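Transfer notes, Lurow reel 2 — optical track
March, Tala Tarawneh

Picked up from the previous entry. Reel 2 of the Lurow musical was still on the bench after the splice check, so I went straight to the soundtrack.

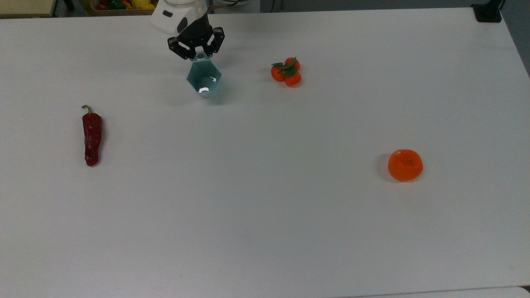
The track is variable area, one side only, printed a little light. First pass through the Pundon reader gave a clean signal up to the ballroom number, then a low flutter under the strings. I suspected the sound drum and cleaned it. Second pass had the same flutter in the same place, so it is in the print or in the re-recording, and the drum is cleared.

Compared against the Iluseck safety copy. The flutter is on that too, at a slightly lower level. The two copies are supposed to come from different negatives. Either the paperwork is wrong or the fault goes back to the music master. Paperwork is my bet, as the edge codes do not match the card for either copy.

Frame count for the ballroom number is 1667 on our print. The Iluseck copy runs four frames short, all lost at one splice right after the tenor turns away from the piano. The cut is audible as a dropped consonant. Use our print for picture and sound there, and leave the Iluseck alone except for the end titles, where ours has the heavy scratch.

Shrinkage measured at head, middle and tail. Middle is the worst. I went to the wider sprocket setting on the gate and lost the weave in the dance shots. It comes back briefly at the dissolve into the train station, which looks like an optical printer fault from the time. Not stabilizing it. Anyone who wants to argue this can look at the matching dissolve in reel 4, which weaves the same way.

Density: the snow exteriors are blown out on the default light. Dropped two points and got detail back in the coats and on the porch rail. The interiors need the old setting, so there is now a light change at frame 516. Logged on the card.

Open items:
— Ask Gezer for the cue sheet. The song under the station dissolve has no title on our list.
— Re-read the edge codes on both copies before anyone cites them.
— Reel 3 has vinegar smell at the tail. Keep it in its own can and do reel 4 first.
— The Pundon exciter lamp is getting yellow. Spare is in the second drawer.

Sound file saved as raw, no noise reduction. Stopped at 5:40 pm with the reel tails out.

Filed under: Film Transfer, Musicals, Bench Notes
Contact the workshop | © Lurow Transfer Notebook | Back to top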